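# Teaching by Steering: Picking Up a Hammer, the Long Way

Narnach project, interim report, September 2019

The goal of Narnach was modest on paper. A person steers a two-handed robot through a task, the robot's joint positions and camera views get recorded, and a policy is trained on the result. We chose picking up a hammer as the first task on the grounds that it would be easy. Our proposal gave it two weeks. We are still on it.

## Collecting demonstrations

The operator wears a pair of Zoltby gloves and watches the robot's view on a screen. Finger motion is copied joint by joint, with a scaling step in between so that a human fist does not ask for more bend than the robot has. Wrist motion is copied too, through a filter we have now rewritten six times.

Our first demonstrations used a bare table. The policy trained on them did fine on a bare table and nowhere else, so we moved to clutter: household items left around the hammer and shuffled between takes.
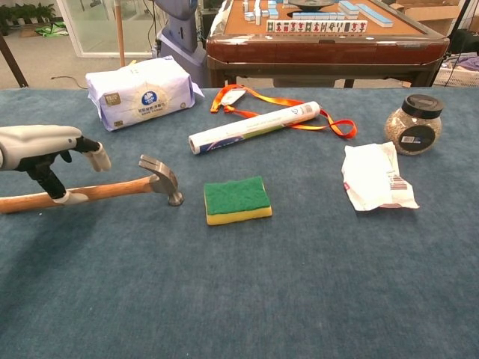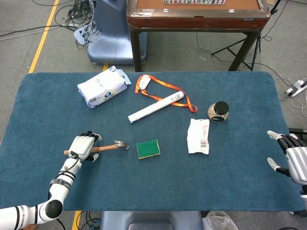
The operator has to make two decisions that our log format had no place for. One is where along the handle to close the fingers. Close to the head, the tool balances but the claw gets in the way of the thumb. Far from it, the head droops as soon as it leaves the table. The other is when to stop squeezing. There is no touch feedback in the gloves, so everyone on the team squeezes too hard, then overcorrects — the log shows this as a sort of nervous handshake.

We added a grip label to each take, filled in by the operator right afterward. This was dull work and improved the data more than the filter did, any version of it.

## Problems

- **Delay.** The Hivelside link software buffers hand commands by default. We found the setting in February, after a long stretch of blaming the operators.
- **Style.** Each of us steers differently. A policy trained on all of us hesitates over the handle like a group ordering lunch.
- **Pauses.** Operators stop to think. The robot learned to stop too, without the thinking.

We now trim pauses with the Antoniuk script and train on one operator at a time before mixing. Lifting comes next, then handing the hammer from left to right, which the proposal also describes as easy.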